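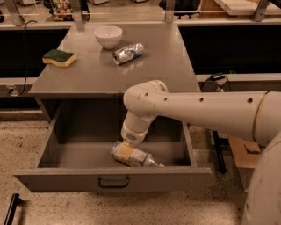

Musden Canvass Kit for local campaigns

The Musden Canvass Kit is made for small campaigns which go door to door and have no budget for a big voter program. It is used for town council, school board and county races. One kit serves a team of 6 walkers.

What you receive:
108 walk sheets, printed on both sides, with space for 14 addresses each
6 hard clipboards with a rain cover
13 street map pockets, letter size
1 guide for the team leader, written by Amedeo Mazza

The walk sheets have a column for support level, from strong yes to strong no, and one for yard sign requests. In the new edition we made the notes column wider, as many customers have asked us in June. The old sheets can still be used together with the new ones — the columns are in the same order.

The guide explains how to divide a precinct into walks, what to say in the first moments at the door, and how to answer when a voter has received attack mail against your candidate. It does not give legal advice. Please check the rules of your state for the "paid for by" line before you print your own flyers.

Sizes and colors
Clipboards come in blue or green. We do not sell them in red at this time. For the larger kit with two sets of maps, please see Musden Double.

Shipping
Orders leave our store in Peltport within two working days. Unopened kits can be returned in 14 days. Opened walk sheets we cannot take back, but single missing parts are replaced free of charge.

Also from us: Ellia phone bank cards, Catacutan yard sign stakes.

Page updated 7 July 2022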